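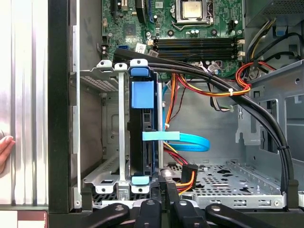
Can I file a comment on a trade bill before it gets a committee date?

Comments open as soon as the bill shows as Published in Romham, committee date or no committee date. Drafts you can start even earlier.

4. Following a bill and filing a comment

Read section 3 first if your account isn't confirmed. Nothing below works from a guest login.

4.1 Find the bill

1. Log in to Romham. Go to Bills, then Current Session.
2. Type the bill number, or a couple of words from the short title. Short title only. The long title isn't searched.
3. Check the chamber. Lower house and upper house versions sit on separate lines and look nearly the same.
4. Open it. Click Follow, top of the page.

Note: Money bills are listed under Finance and nowhere else. People search Current Session, get nothing, and write to us. Look in Finance.

Note: Treaty payments, border fees and tariff schedules come in as annexes. An annex has its own Follow button. Following the bill does not follow the annex.

4.2 Set your alerts

1. Go to My Bills, then Alerts.
2. Pick what you want: new text, amendments, hearing dates, votes. Leave Procedural off unless you like a full inbox.
3. Pick Instant or Daily. Daily goes out at 6 in the morning, capital time.
4. Save. The button is at the very bottom, scroll down.

Alerts for votes are always instant even if you picked Daily. Can't be changed in this version.

If you also use the Lazarević reader for side-by-side text, connect it here, under Linked Tools. Paste the key, hit Connect, wait for the green label. A red label means the key expired. Keys last 30 days, then you get a new one from the reader's own settings page.

Caution: Don't share a key between offices. The second office to connect knocks the first one off, no warning.

4.3 Read the amendments

1. Open the bill and choose Amendments.
2. Sort by Clause. The default is by date tabled, no use if you only care about one part.
3. Status colors: gray is tabled, blue is grouped for debate, green is agreed, red is withdrawn or voted down. Hover for which.
4. Click Compare to see old and new wording together.

Compare works on the last two published texts only. For anything older, download both and do it by hand - sorry, we know. 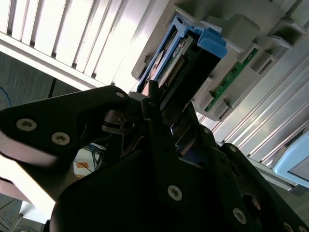

Clause numbers can shift when a new clause is agreed. Romham keeps the old number in brackets until the bill is reprinted, so clause 18 may show up with another number next to it. Always cite the number in the latest print. If you cite the old one the clerks may send your comment back.

4.4 File a comment

1. Open the bill, choose Comment, then New.
2. Say who you are filing for: yourself, a business, a group, or a local authority. Local authorities need the authority code. Hadmont and Lututside share a code, pick the right one from the drop-down after you enter it.
3. Choose the clause or annex. One comment per clause. You can file as many comments as you like.
4. Paste or type your text. Plain text, no tables. Tables come out as a mess.
5. Attach evidence if you have any. Limit is 2 files per comment, PDF only.
6. Tick Public or Name Withheld. Name Withheld hides your name, not your text. So take your own adress out of the body before you send.
7. Preview. Then Submit.

You get a receipt number by email. Keep it. It's the only way to change a comment later.

Caution: Submit is final once the comment window shuts. Until then you can withdraw and refile. Refiling gives you a new receipt and the old one stops working.

Caution: A saved draft is not a filed comment. Drafts don't reach the committee, and they are wiped when the session ends.

4.5 If something goes wrong

Comment button is gray: window is closed, or you are looking at the other chamber's version. Check the line under the title.

No receipt: look in spam, then in My Bills, Sent. If it's listed in Sent it went through. Don't file it agian.

Bill has vanished from My Bills: withdrawn by the sponsor, or merged into another one. Merged bills carry a Moved To link on the old page. Your alerts do not move with it, set them up again as in 4.2.

Wrong authority on a filed comment: withdraw and refile while the window is open. After that, write to the clerk of the committee with your receipt number and the correct code.

Section last changed November 7, 2025. Hearing requests and witness forms are in section 5.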